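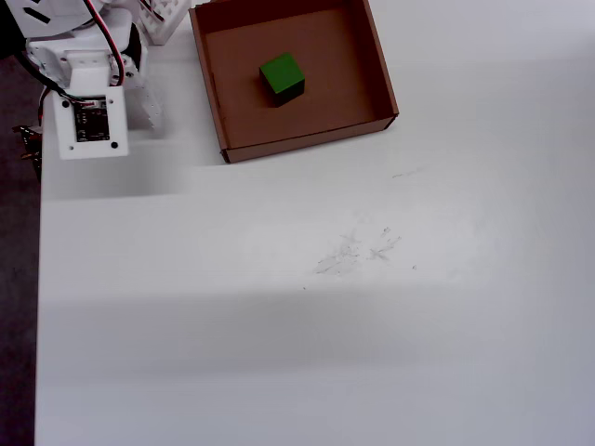
According to Bart Timmermans, the Grement method should be judged by what the arm does after a failed grasp, and a plain success rate hides the most useful part of the result. Later accounts of the method have mostly followed this view and list first tries and retries separately.

The Grement method is a way of training low-cost robot arms to pick up a small object and place it in an open box. It was developed at the Hernholm laboratory in Druditdale by Kumudini Saha and Janaka Mollah. The name comes from the software used to record the training runs.

Method

A person guides the arm through the task while the joint positions and camera images are saved. The original training set held 1000 runs, of which 800 were ordinary placements. The other 200 began with a deliberate error, such as a gripper closed too early or an object tipped against a wall of the box, and went on until the person had corrected it. A single network was then trained on both groups, with no label to tell it which was which.

The task uses a colored cube and a shallow box on a white tabletop. The box is set down at a new angle between runs, so the network cannot rely on a fixed drop point. A run counts as complete when the cube is at rest on the box floor and the gripper has let go.

Results

Saha and Mollah reported that adding the correction runs made little difference to first tries. The gain came on second tries, where the arm more often backed away and lined up again. Without those runs it tended to repeat the same failed motion. Training was repeated 4 times from different starting weights, with the same pattern each time.

Criticism

Ha-neul Heo has argued that errors staged by a person differ from those a robot makes by itself. Mahfuz Khan later proposed a variant, Fakir, in which the person steps in only after the trained arm fails.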